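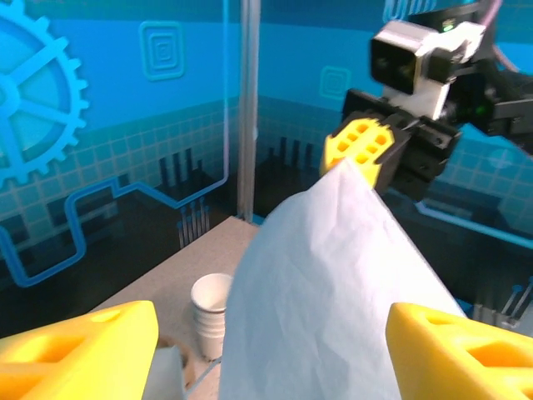
Setting up a two-arm bagging task in Enditz

This page covers the Girnitz planner, version 48 or later. Wrist cameras must already be calibrated.

1. Define the arms. In arms.cfg, give each arm its own planning group and list both under one scheduler. Set handover_mode to strict. The scheduler then blocks an arm from releasing until the other reports grip force above threshold.

2. Tune the thin-material grasp. Cloth, tissue and paper return little force, so the default threshold of 658 misses them. Use 434 and re-run the grip test.

3. Mask the fingers. Open fingers cover both lower corners of a wrist view. Closed, they meet in the middle. Record one mask per state — the segmenter switches on the encoder value.

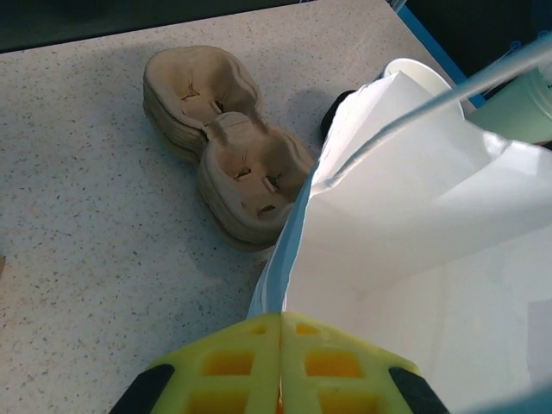 4. Set the object classes. Cups, pulp carriers and paper bags need separate classes. Nested items are reported as a single stack unless split_stacks is on. For bags, fit the opening from the rim and treat the handle as an obstacle with zero stiffness.

5. Limit the planner. Cap samples at 4,000 per query. If a query fails at the cap, check the collision margin before raising it.

6. Save the profile and run enditz check --dual. Warnings about missing depth on white surfaces can be ignored in steps 1 to 4 but must be cleared before a live run.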